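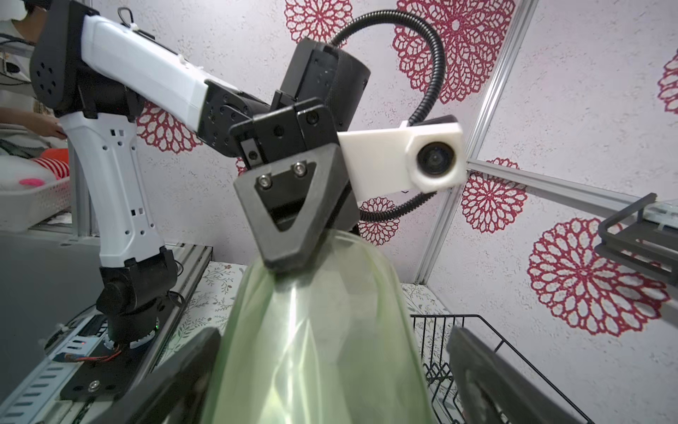 Page last changed: March, 4:40 p.m.

Kirstin Galbraith started selling thin green produce bags from a rented unit behind a tire shop. Her company, Tadus, now supplies 86 grocery stores and market stands, and she still packs some of the orders herself.

I asked her first why the bags are green.

"People could find them," she said. "We had clear ones to begin with and customers left them on the counter. You put down a clear bag and it's gone. The pale green you can see, and you can still tell what you've got inside."

The shade took a while to settle. The first batch from Zurer, the film supplier she used then, was too dark, and shoppers complained that their onions looked bad. She sold what was left of it to a garden center and moved to Srisuk, which makes the film she uses today. The smallest order Srisuk will take is 4,000 bags.

"That was a lot of money for me at the time," Galbraith said. "I had boxes in the hallway and boxes in the car. My son did his homework on them."

Most of the questions she gets are about strength. She answers them the same way each time - gather the top, hold it there, and let the weight hang straight down.

"A thin bag doesn't like being held by one corner. If you bunch the top together you've got several layers in your hand, and it will take a lot more than you think. Potatoes are fine. I wouldn't do a pineapple."

She is less patient about opening them. Stores ask her for bags that open more easily, and she has tried two kinds of coating. One left a smell. The other made the bags slide off the shelf in the stockroom.

"Rub the top edge between your fingers. It takes a second."

Tadus sells a roll of 700 bags, which fits the Zendo stand many of her stores already had by the scales. She would like to make a shorter roll for home kitchens, but has not found a core that runs smoothly at that size.

At home she keeps used bags in a drawer, folded flat. They go out again as liners for the bathroom trash or to keep a half head of lettuce.

"I don't tie them," she said. "Once you put a knot in, you have to tear it to get back in, and then you can't use it for anything. Twist it and tuck it under."

Galbraith expects to have the next order from Srisuk on her shelves before summer. She has asked for the same green.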